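Search minutes and newsletters Go

PLANELLOW CUTTING HORSE CLUB
Minutes of the Board Meeting, December

Meeting called to order at 7 p.m. in the arena office. Mavis Halvorsen presided. Mavis Montoya took the minutes. A quorum was present. Minutes of the last meeting were approved as read.

1. Stallion service auction
Breeding donations are in for Estano and Vudska. The owner of Mulder has asked for more time to decide. Minimum bid stays at half the advertised stud fee. Mares must have a clean culture before shipping, and chute and shipping fees are the buyer's responsibility. Montoya will send the contracts out for signature.

2. Novice horse class
Moved and seconded to add $2000 to the novice horse class at the spring show. Discussion on whether to split it between the two go-rounds. Motion carried with the money paid on the average. Entries close 10 days before the show.
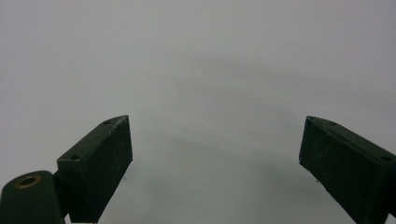 3. Cattle
The supplier can deliver heifers the night before. Members asked for fresh cattle in the open class. Halvorsen will get a price in writing. No vote taken.

4. Youth
Five youth members have qualified for the area finals. Stall fees for them will be paid from the youth account. Carried.

5. Other business
The practice pen needs to be dragged more often. Tabled.

Adjourned at 8:40 p.m.

Last updated: December
Contact the club secretary | © Planellow Cutting Horse Club | Back to top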